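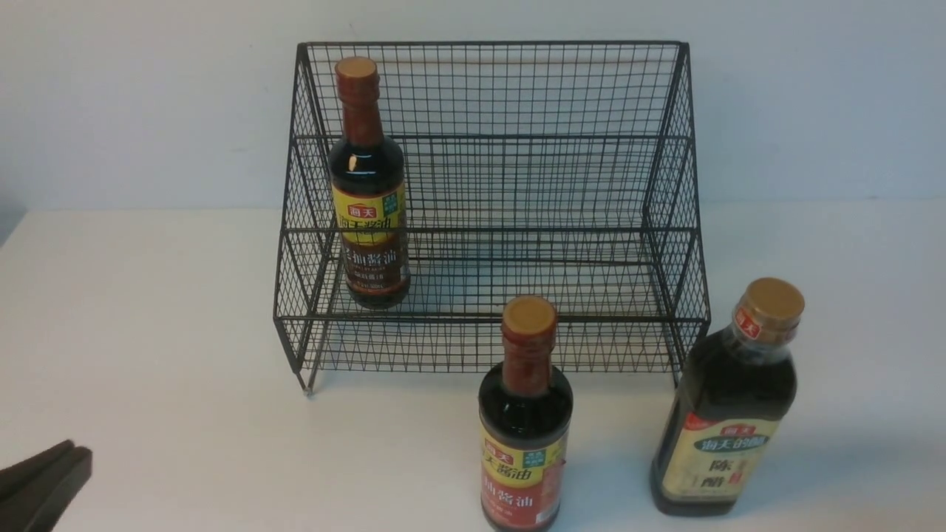
Black wire rack, two shelves, on white tabletop.

Meltow Movement Coaches Network
Minutes, member facilities meeting, June 2021

Present: reps from Meltow (chair and notes), Gornerel, Lã, Aditz. Quorum fine. Started late, sound problems on the Aditz end, fixed by using a phone.

1. Last minutes
Approved, one fix. The Gornerel floor is rubber over concrete, old minutes said turf. Corrected.

2. Coach mentoring
Long item. Question was whether new coaches should shadow before they lead a class alone, and how long. Currently every gym does its own thing. Gornerel has new coaches shadow until the head coach says ok, no set hours. Lã wants a number so it can go in the contract. Meltow proposed 28 hours of shadowing spread over at least 3 different class types (beginner, general, older adults).

Aditz worried that's too much for part timers who only get a few classes a week, would drag on for months. Lã said a coach who can't get through it probably isn't ready for the older adults group anyway. Some back and forth. Agreed that hours watched on video don't count. Hours assisting on the floor count the same as hours watching.

Vote: carried, Aditz abstained. Starts in November so people already mid-way aren't caught out. Existing coaches not affected.

ACTION: Meltow to write one page sign-off sheet. Keep it to one page please.

3. Squat and hinge cues
Carried over from last time. Members who visit more than one of our gyms get told different things and it confuses them, esp. on the hinge. Gornerel says "hips back", Lã says "close the car door", Aditz doesn't cue it at all at first, just has people reach for the wall behind them.

Nobody wants a script. General feeling was that the wall drill is the best first step for total beginers and after that coaches can say what works. Meltow asked that we at least all stop saying "chest up" on the hinge because people just arch their backs. Agreed by all, Gornerel a bit reluctantly.

Pain during a session: same rule everywhere, stop that exercise, pick an easier version, write it in the log. Coaches don't diagnose. Lã had a coach tell a member what was wrong with their knee, has been talked to.
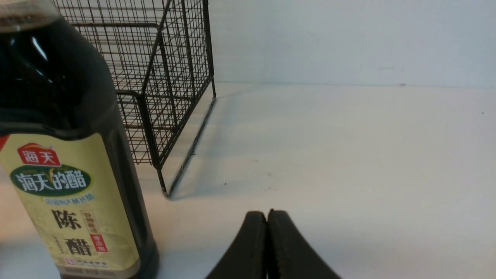 4. Drop-in visits between gyms
Members of any of the four can train at the others free, up to 3 visits a month. Working ok at three of the gyms. Lã gets far more visitors than it sends out, being near the train station, and evening classes are getting full. Wants either a booking rule or some money.

Options talked through:
- visitors book the day before, home members first
- small fee per visit paid gym to gym
- leave it

Money option dropped fast, too much bookkeeping. Booking rule agreed for evening classes only. Mornings stay open, just show up. Gornerel asked what happens if someone turns up without booking and there's room. Let them in, obviously.

ACTION: Lã to send wording for the web page, all four to post the same text.

5. Fall workshop
Date still open, sometime in November. Aditz offered the big room, no charge except cleaning which is 200 dollars. Topics floated: getting up and down off the floor, carrying, teaching kids under ten. Kids one dropped, would need different insurance and we'd be rushing it. Floor work and carrying will fill a day easily.

Budget cap 400 dollars total including cleaning. Leaves enough for lunch if lunch is sandwiches. Gornerel wanted an outside speaker, not on that budget. Could look at it for next year.

Open to members as well as coaches? Split on this. Morning for coaches only, afternoon open to all, seemed to keep everyone happy.

ACTION: Aditz to send 3 possible dates. Gornerel to draft the afternoon plan.

6. Equipment
Kettlebell handles at Gornerel chipping, catching hands. Aditz had the same, sanded them down, fine since. Gornerel will try that before buying.

Meltow has spare foam pads, the thick ones, free to whoever picks them up. Lã will take them. Aditz still has the balance beams on loan from Meltow, no rush but would like them back before the workshop. (Aditz: they will be AT the workshop.) Fair point.

7. Member log cards
Paper vs app again. No decision again. Lã using the app and likes it, Gornerel members don't want to hold a phone while training. Leave to each gym. Only ask is that wherever the log lives it has a line for injuries, and that the coach reads it before class.

8. Any other business
Parking at Gornerel, lot behind the building being resurfaced, use the street. Lã changing its door code, will text it round, dont put it in email.

Next meeting hosted by Lã, date by email. Agenda items to Meltow beforehand pls, not on the night.

Closed.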